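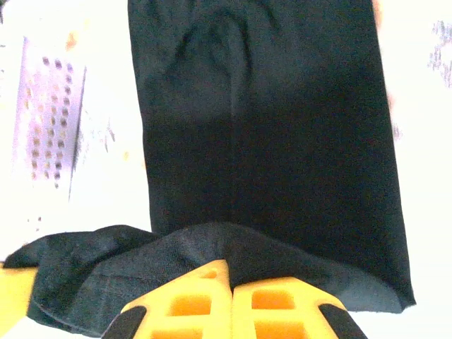

Grirkitz Garment Care – Service Desk
Subject: Account statements showing duplicate pickup charges
Status: Resolved, monitoring
Priority: High
Product: Flatadico billing module

Initial report
The Drerkuvden branch informed the Service Desk that monthly statements for March listed the same pickup fee twice for certain household accounts. The branch had already cleared its browser cache and reprinted the statements. The result was unchanged.

Entry 1
The duplicate lines were confirmed in the statement file. Card payments were checked against the ledger, and no customer was charged more than once. The fault is limited to the printed and emailed statements.

Entry 2
A total of 1,487 statements are affected. All belong to accounts moved from the Sampaio branch when the two routes were merged. The moved accounts kept their old route code – the statement job reads both codes and prints one line for each.

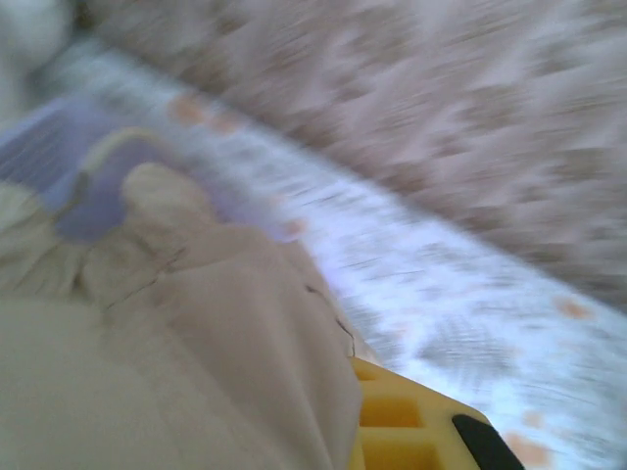 Beige and lavender fabric.

Entry 3
The old route code was removed from a test group of 40 accounts. Statements were produced again and each showed a single pickup fee. Branch staff were asked not to edit route codes by hand while the correction was in progress.

Entry 4
The first full run stopped after 700 accounts with the message "Job limit reached." The limit was raised to 2,000 and the run was restarted at 6:15 p.m. It finished without errors.

Resolution
Corrected statements have been posted to all affected accounts. Customers who received a paper copy will be sent a replacement with a cover letter. No refunds are due.

Pending
Route merge checklist to be updated by the Service Desk. The Sampaio code will remain locked until the April statement run has been reviewed.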